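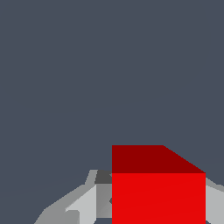 Aksel Hafstein wants to know why we're still walking the path before we've finished signing it, and whether the money wouldn't have been better spent on gravel. Fair question! He put it in reply to the last update, and I've had it pinned over my desk ever since, so let me start there.

We're walking it because the signs kept ending up in the wrong places. The old map of the Wostico path was drawn by somebody who plainly never went out in winter, and two of the spots we'd picked from it were under standing water by February. So yes, more walking first, and fewer posts dug out and put back. As for gravel, I'd love some. The grant from Wuvov is for waymarking only though, and I've no wish to get either of us told off.

Where we've got to

The posts are cut and treated, all 46 of them, and most are stacked in the dry at the back of the Imai yard (thank you, Imai, for the loan of the space and for not minding the mud). The stretch from the church to the lower stile is done and people are using it. I met a couple up there with a pushchair, which I wouldn't have recommended, but they seemed cheerful enough and said the arrows were easy to follow.

The middle stretch is slower. The ground by the brook is all roots, and we've broken the handle of one spade and bent another. Tymofii Stasiv has moved the line of the path a few yards uphill there, with the farmer's say-so in writing, and it's a much nicer walk for it – you come out by the old wall and get the view right down the valley. We'll need to correct the leaflet before it goes to print.

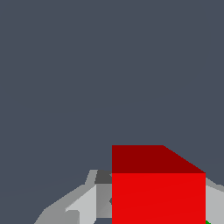 Money

We've spent £2,659 so far. That's posts, post mix, the hire of the auger and the first order of Prenero outdoor paint, plus a small bill for new spades (see above). The receipts are in the folder I sent with the claim form. I'm waiting on an invoice for the leaflet artwork, and I'll send it on as soon as I have it.

One thing I'd like to move, if you'll agree. There's money sitting under "printing" that we won't use, because the leaflet has gone down to one sheet, and the post mix has cost more than I guessed. Could I shift the difference across? I can put it on a proper form if you need one.

The colours
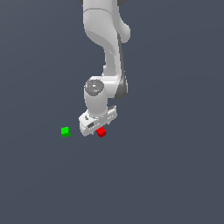

I have had more letters about the arrows than about anything else in this project. The short loop and the long loop share the same posts for nearly half the way, so each of those posts needs two colours, and we've gone back and forth on which. I'm now settled on plain strong colours side by side, green on the left for the short loop and red on the right for the long one, the same way round as the little cubes. We did try a brown and a mustard, very tasteful, and you couldn't see either of them once the bracken was up. A reader with colour-blindness pointed out that red and green are a poor pair for him, so the two arrows will also be different shapes: a pointed one for the short loop and a round-ended one for the long. I should have thought of that myself and I'm very glad he wrote.

The board at the car park

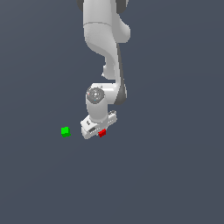
The map board is the last big job and the one I'm most looking forward to. Our first drawing had the path as a set of straight lines with corners, like a bus map, and everybody who saw it got lost between the brook and the wood. So it's being redrawn to show the real bends. The descent from the wall is one long S that gets narrower towards the bottom, much like the lower part of that white arm, and I'd be happy if the line on the board was that smooth. I'd also like it in white on a plain slate grey, as there, with nothing fussy behind it. The parish has asked for a bit about the lime kiln in one corner, and there's room, provided I can keep the wording short (you'll know by now that this isn't my strong point).

What's next

Finish the brook stretch, then the posts along the wood, then the board. I'd hoped to have it all in before the lambs were out, but the farmer would prefer us to keep off the top field until he's moved them, so the last 3 posts will have to wait for his word. Tymofii has his number and will ring him.

If you'd like to come and walk the finished part, please do. Mornings are best, wellies are a must, and the lower stile is still wobbly on the far side until we get the new step on it.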